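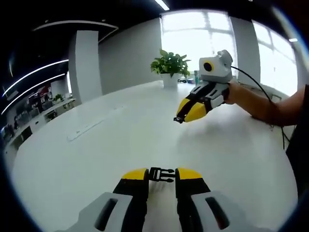
My bag weighs more than our dog and I carry it up three flights, a seventh grader wrote on the back of our survey form, and then added that the locker is on the wrong side of the building anyway. We pinned that one up over our desk. It was the reason we picked backpacks in the first place!

What We Wanted to Know

Everybody at Demley complains about heavy bags, but we couldn't find any numbers from our own school. So we asked how much of a bag's weight is stuff that gets used that day, and how much just rides along. We also wanted to see if the way a bag is packed and strapped changes how heavy it feels, even when the weight stays the same.

How We Did It

We had 22 students sign up. They weighed their bags on the scale by the front office each morning for 14 school days in January, then filled in a short form at the end of the day marking what they had taken out and used. The scale reads in grams, so we did everything in grams and changed it to pounds later (454 grams to the pound, rounded).

The scale gave us trouble on the first morning. It was sitting on the carpet and the readings jumped all over the place. We moved it to the tile near the trophy case, threw out that morning's numbers and added a day at the end to make up for it. Lesson learned — put the scale on a hard floor.

For the second part we packed one bag the same way every time, with the Pomovgate science book and the same two binders, and let people wear it down the long hallway and back. First they wore it with loose straps, then with tight straps, then with tight straps and the chest clip done up. After each walk they gave it a score for how heavy it felt.

What We Found

The biggest surprise for us was water. Plenty of people carried a full bottle in the morning and brought most of it home again at night, and a full bottle can weigh as much as a small textbook. Several bags lost over 2 pounds once we took out everything the owner had not touched all day. Old worksheets were the other big one. They don't weigh much one at a time, but they pile up at the bottom where you never look.

Tight straps made a real difference in the hallway test. Most walkers gave the bag a lower score right away, and it was the same bag! The chest clip split people. Some loved it, and some said it pinched or felt strange over a winter coat. We would like to run that part again in warm weather.

Problems With Our Project

People who sign up for a backpack study may already care about their backpacks. Also, everyone knew what we were testing, so they may have scored the tight straps lower because they expected to. If we did it over, we would mix up the order of the walks.

What We Would Do Next

We want to compare with the Brostamham school, where classes keep a set of books in the room. We also want to try a five-minute bag clean-out at the end of each week and see whether the weights stay down or creep back up.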